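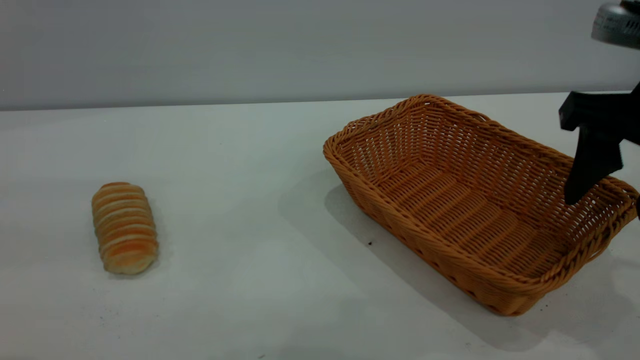 Page 4 of 68

Ticket 2000 - Deck oven, display temperature does not match oven temperature
Site: Pagano, back kitchen
Opened: 04/11/2020
Opened by: Marcelino Benítez
Equipment: two-deck electric oven, Rerkine controller, Pletodik monitoring app
Status: open (see last entry)

Original report

Bottom deck says it is at set point. It isn't. Rolls that took the same time for years are coming out pale on the bottom, and I have two oven thermometers that both read 40 degrees Fahrenheit under the display. Top deck is fine. The Pletodik app says "All decks healthy" with a green check mark. I would like to know what the app is checking.

Reply from Unar support

Thank you for contacting us. Please restart the controller and make sure the app is on the latest version. In most cases this resolves display mismatch.

Entry 1

Restarted the controller. Updated the app. Waited for both decks to come up and sit at set point, then read the thermometers through the glass without opening the door. Same 40 degrees. The green check mark is now a slightly different green.

I don't see how a phone app could change how hot an oven is, but it was asked for and it has been done, so please don't ask for it again.

Reply from Unar support

Thank you for the update. Consumer oven thermometers are often inaccurate. We suggest replacing them before further diagnosis.

Entry 2

Two thermometers, bought years apart, different makes. They would have to be wrong by the same amount and only on the bottom deck. I moved them both to the top deck and they agreed with the display there. Moved them back down and the gap came back.

I also borrowed a probe meter with a long lead and put the tip in the middle of the bottom stone. It sided with the thermometers. I am going to call the thermometers good.

Entry 3

Checked the door next, since a bad seal was my own theory and I ought to be as hard on that as on anybody else's. Closed a strip of paper in the door at each corner and along the top and pulled. It gripped everywhere. No scorch marks on the outside trim. The hinge on the left is a little stiff but was stiff in the manual's own installation notes, apparently, because there is a line in there about it.

Also tried a different tray, no tray, and the vent shut and open. No change in the gap. So much for the door.

Reply from Unar support

Based on your description this may be a heating element fault. A replacement element can be quoted. Please confirm you would like to proceed.

Entry 4

Not yet. If an element were out, I'd expect the deck to struggle to reach set point and the display to show it struggling. The display shows no struggle at all. It climbs, it stops, it holds. Something is telling the controller the job is finished when it isn't, and that sounds to me like the sensor, or what the controller does with the sensor.

Clamp meter on the bottom deck supply: upper and lower elements both draw current, and both stop drawing it when the display hits set point. I did this with the side panel off, which I'm qualified to do. If you are reading this in another kitchen and you aren't, get someone who is.

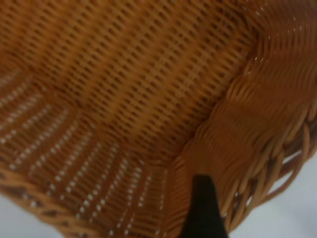 Basket, woven wicker. Close view of inside.

Entry 5

Power off at the breaker, oven cold. Pulled the bottom deck probe. It had been pushed in too far at some point and the tip was resting against the bracket for the lower element, so it was measuring a hot piece of metal and reporting it as air. The clip meant to hold it back was missing. There is an empty hole where it should be.

Put the probe back at the depth of the top one and held it with a stainless clamp. Gap went from 40 degrees to 4. I can live with 4.

Entry 6

Before anyone writes "resolved" on this, two things.

The service record shows the probe was "inspected and seated" last August. By whom is blank. I'd like to know if that visit is when the clip went missing, and I don't want to be charged for the replacement if it was.

Second, the app never noticed anything. I understand it can only report what the probe gives it. Then it shouldn't say "healthy." It should say "probe reading equals set point," and let people draw their own conclusions.

Reply from Unar support

We are glad to hear your issue is resolved. This ticket will close automatically.

Entry 7

It is not resolved. Please keep it open until the clip arrives. Part number is on the parts page under bottom deck, probe retainer. The clamp is a temporary fix and I have written TEMPORARY on a piece of tape inside the panel.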